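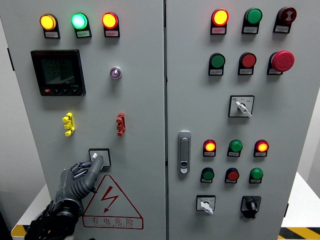
Estoy en el club de robótica y vamos a la copa Floltari, prueba de maniobra de cuadros eléctricos. Practicamos con un armario de dos puertas y lo que me trae loca es el selector blanco, el que queda encima del triángulo de peligro: el índice llega y lo toca, pero en 16 intentos solo lo giró 4 veces. ¿Empujo con más fuerza o cambio la trayectoria?
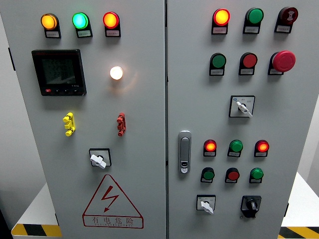 Respuesta 1
Más fuerza no, que a mí me costó un dedo. Empuja la maneta por la punta y en arco – con línea recta resbala. Nosotros en Veltomel bajamos la velocidad y mano de santo.

Respuesta 2
Yo pondría una cámara mejor y listo.

Respuesta 3
Ojo, que además del blanco de la izquierda hay otros con maneta blanca en la puerta derecha. Etiquétalos por separado o el modelo te los mezcla, a mí me pasó.

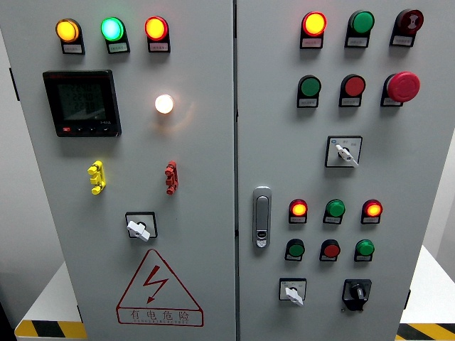
Lukáč, monitor del club Flirkmont
Con unas 500 repeticiones en simulación nos bastó. ¡Suerte!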